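Plarkcombe Community Kitchen
Frequently Asked Questions

How do I book the kitchen?
Send us the booking form from the Hire page or pick up a paper copy at the front desk. We reply within four working days. A booking is confirmed once the deposit has been paid, so please don't print flyers or invite guests before you hear from us.

How much does it cost?
A half day is $100 and a full day is $300. Groups based in Plarkcombe or Zikville can ask for the local rate when they fill in the form. Gas, water and electricity are included. Table linen is not.

What about the deposit?
The deposit is $100 for any booking. It goes back to the card you paid with after the kitchen has been checked. We keep all or part of it if there is damage or if we have to clean up after you.

How many people can we feed?
The dining room holds 100 people seated. If you are serving food outdoors, the ovens can keep up with a larger crowd, but talk to us first about parking and restrooms.

What equipment is there?
Two six-burner ranges, a double oven, a walk-in cooler, a dishwasher and a Mazurek stand mixer. Pots, sheet pans and serving spoons are on the open shelves. Bring your own knives, towels and food containers. The mixer has its own instruction card – please read it before you change the bowl.

Are condiments and basic supplies provided?
Salt, pepper and cooking oil are there for everyone to use. Ketchup, mustard, hot sauce and so on are up to you. Opened bottles left behind are thrown out on Saturday morning. Sealed ones go on the share shelf by the back door.

Do I need a food handler card?
If you are selling food, yes. At least one person with a current card has to be in the kitchen the whole time. For a private meal, such as a birthday or a family reunion, no card is needed.

Can I store food overnight?
Yes, in the walk-in cooler, if your booking covers both days. Label everything with your name and the date you brought it in. We can't store food between bookings.

Is alcohol allowed?
Beer and wine are fine at private events. If you plan to sell drinks you will need a permit from the county, and we need a copy before the event.

Where do we park?
Use the lot on Rultine Street. The loading door is at the rear and can be used for drop-off only.

What if I need to cancel?
Let us know two weeks ahead and you get everything back. After that we keep the deposit. In May, when the calendar is full, moving to another day is often not possible.

How do we leave the kitchen?
Wipe down the tables and counters, run the dishwasher, sweep, and take the trash to the dumpster. The checklist is on the inside of the pantry door.

Who do I contact with other questions?
Esben Fogh handles bookings and keys. Leave a message at the front desk and he will call you back.
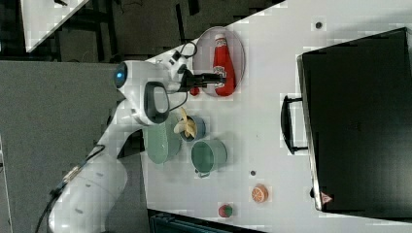

Ketchup on the white table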